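Tabletop Gallery: Snacks, Glasses and the Old Work Table

Posted by Maxine Partington, March 7, 2022

Welcome back, and thank you for all the kind notes about the last gallery! I have been meaning to put up a page about the table things for months now, ever since last August when I moved my shelves into the back room and had to handle every single plate and glass on the way (you find out very quickly which ones you love). So this is a small page about the everyday pieces, the ones that come out when somebody stops by and there is a little something to nibble on. I don't own anything fancy, and most of it came to me one piece at a time over seven years of poking through the secondhand shops in Arlow, with a few lucky afternoons over in Lisolberg, where my sister lives and where the church sale is still the best I know.

I have put a line or two with each part, more where I got carried away, and you are welcome to skip my chatter and just look.

The tall glass and the blue tray

Straight sides, a good thick base and no pattern at all, so whatever is near it gets pulled in and bent about. I could play with that for hours. On this side of the table it has picked up the orange and yellow bites through the left of the glass, all swollen and soft, and the red and black of the floor goes wavy in there too. The dark teal tray behind is the three-cornered one so many of you have asked me about, with the rounded corners and the little raised rim. And there's my dear wooden table with its white paint splatters, including the long curly one, which I have grown far too fond of to sand away.

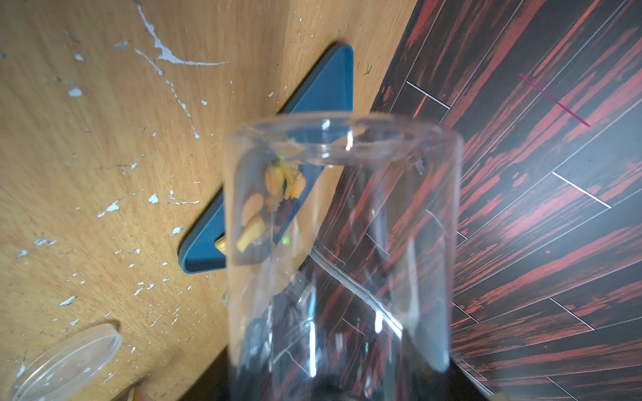 Where the pieces came from

The tray was a find at Gallegos, the narrow shop next to the shoe repair, and I paid four dollars for it after going home without it and thinking about it all through supper. They had two that day, and yes, I still wish I had bought the pair. The glass was part of a set of three from the Lisolberg sale, wrapped in newspaper at the bottom of a box of pie tins.

A word on looking after them

Several people wrote to ask how I wash the clear glasses. Warm water, a drop of plain dish soap, a good rinse, and then a linen towel while they are still a bit wet. The tray only gets a soft cloth. For the table I use a dab of Troltitz wax on the bare wood every so often, and I go gently over the paint so it stays put.

Coming next

I would like to do the mixing bowls after this, and maybe the tea towels if I can get them ironed in time. If you have a three-cornered tray of your own, in any color, do write and tell me where you found it. I read every message, even when it takes me a while to answer!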